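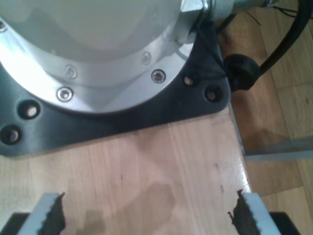
Poppy Lambert asked whether she could keep recording after the arm faulted halfway through a fold, or whether the whole demonstration had to go. It has to go. A fault leaves a gap in the joint log, and the trainer reads the gap as a very fast move. Delete the episode, clear the fault, return to the start pose and record again.

Teaching by demonstration: common questions
Brillen help pages, last changed Aug 6, 2022

What is the difference between hand guiding and remote control?
In hand guiding you hold the arm by the wrist and move it yourself. In remote control you move a leader handle and the arm follows. Both write the same file format. Do not mix the two in one task set.

Which should I use?
Remote control for anything soft. Hand guiding puts your forearm in the wrist camera's view, and the model will learn from it. For rigid parts with a fixed approach, hand guiding is quicker to learn and gives cleaner contact forces.

How many demonstrations does a task need?
A pick and place with one object: 71 is our usual starting set. Cloth, netting and other material that changes shape: 200. Train once at the starting set before recording more.

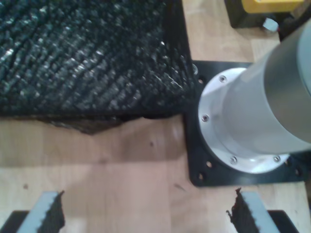
Where should I put the object at the start of each episode?
Start positions should vary, but only inside the area the arm can reach without folding back on itself. Mark that area before the first session. Material heaped right up against the mounting plate, like the dark mesh on the wooden table, is a hard start position: the fingers have to come in close to the base, and the elbow is near its limit. Include a few such starts if the finished task will meet them -- otherwise move the heap out into the open part of the table.

How fast should I move?
Slower than feels natural. The log is sampled at 17 Hz, so a quick flick of the wrist may be covered by one or two samples. Pause briefly before closing the fingers and again after.

Should I keep failed grasps?
Keep the episode if you missed, reopened and then completed the task. Tag it "recovery". Discard it if you gave up. Justinas Hunt keeps the tag list for the Gosselin build; ask him before adding a tag.

Can two people record the same task?
Yes, but enter the operator name in each session. Style differs more than people expect, mainly in approach height. If one operator's episodes train badly, you will want to filter them out.

The arm lags behind the leader handle. Is the data usable?
Up to 8 frames of lag is corrected on import. Beyond that, check the network cable first, then the Rernton driver version. The January driver has a known buffering problem and should be replaced.

Do I need to recalibrate after changing finger pads?
Yes. Pad thickness changes the closed position. Run the gripper routine with nothing between the fingers, then start a new session.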